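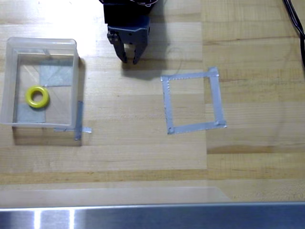 3 min read

Butcher block is a wooden work surface made by gluing strips of timber together under pressure. It is used for kitchen benchtops, craft tables and workshop benches, and takes its name from the heavy chopping blocks once kept in butchers' shops.

Types

Edge-grain butcher block is made of long strips laid side by side with their narrow edges facing up. The seams run the length of the table, and the strips often differ in colour, from pale beige through honey to tan. End-grain block is built from short pieces stood upright, giving a chequered surface. It is heavier and dearer, and is mostly kept for chopping. Face-grain tops show the broad side of each board and mark more easily.

Timbers

Hard maple is the usual choice in North America. In Australia, tops are also made from Tasmanian oak, blackwood and imported beech. The Tulwood pattern, first sold by a joinery in Urumura, uses pale strips in random lengths and is 38 mm thick. Timber darkens with light and age, so a board that has been partly covered may show two tones.

Finishes

Tops used for food are generally finished with mineral oil or a blend of oil and beeswax. A new top is oiled several times in the first month, then whenever the surface looks dull. Craft and workshop tops are more often sealed with hardwax oil or polyurethane, which resist glue and paint but are harder to patch.

Marking and storage

On shared tables, positions for bins and trays are commonly marked with tape. An L-shaped piece at a corner is enough to show where a square bin belongs. Grey duct tape holds well on sealed timber but can leave adhesive behind, and may lift a soft wax finish. Residue is removed with a little eucalyptus oil on a cloth, wiped along the grain.

Translucent plastic bins are popular for small parts and toys, as the contents can be seen from the side. The Kemeys range has 10 sizes.

See also

Benchtop
Chopping board
Laminated timber
Pomus bench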